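Wirnanau Institute Reports on First Phase of Practical Tasks Study

The Wirnanau Institute for Applied Automation has published the findings of the first phase of its Practical Tasks Study, which asks how far present-day machines can be trusted with the ordinary work of homes, laundries and stores. The report covers 52 tasks, from folding towels and loading dishwashers to restocking shelves and sewing up torn seams.

Each task was attempted 100 times under the same conditions. To be rated ready for daily use, a machine had to finish the work without help in at least 80 percent of its attempts and leave nothing that a person would need to do over. Under that standard, 20 of the tasks were rated ready. Most of these involve rigid objects in known positions, such as moving boxes between carts or placing jars on a shelf.

Results were weaker wherever the material bends, stretches or slips. Bed making, bagging mixed groceries and hand mending all fell well short. The institute's director of research, Nhàn Kim, said the public should read the findings with care.

"A machine that places jars all night may still be unable to put a fitted sheet on a mattress," Kim said. "We would ask stores and families to look at the particular chore they have in mind before they spend money."

The report devotes a full chapter to needle and thread. Mending was included at the request of the Skendik laundry cooperative, whose members repair uniforms and linens by hand and have had difficulty filling those positions. The chapter compares household mending with surgical suturing, where fine instruments for handling a curved needle are already well developed.
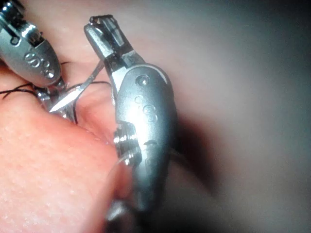
The institute cautions against assuming that skill of this kind will pass quickly to the workroom. A shirt cuff or pillowcase shifts as it is handled, the fabric differs from one piece to the next, and the thread must be kept clear of buttons and folds. Cost is a further concern. A repair that takes a worker a few minutes cannot support equipment priced for a hospital, and the report recommends that future work on mending begin with simpler tools and a small number of standard stitches.

Jae-hoon So, who leads the store trials at the institute's Dumimton site, said that shop-floor results improved when staff were consulted on the layout of shelves and carts. The second phase will place machines in working stores for longer periods and will record the time employees spend assisting them, a figure that was not collected in the first phase.

Funding for the second phase has been provided by the Hämäläinen Foundation. The institute expects to begin in May and is inviting laundries, grocery stores and residential care homes to apply as host sites. Applicants should have at least 800 square feet of working space and must name one member of staff as a point of contact. Application forms and the full report are available from the institute's public information office.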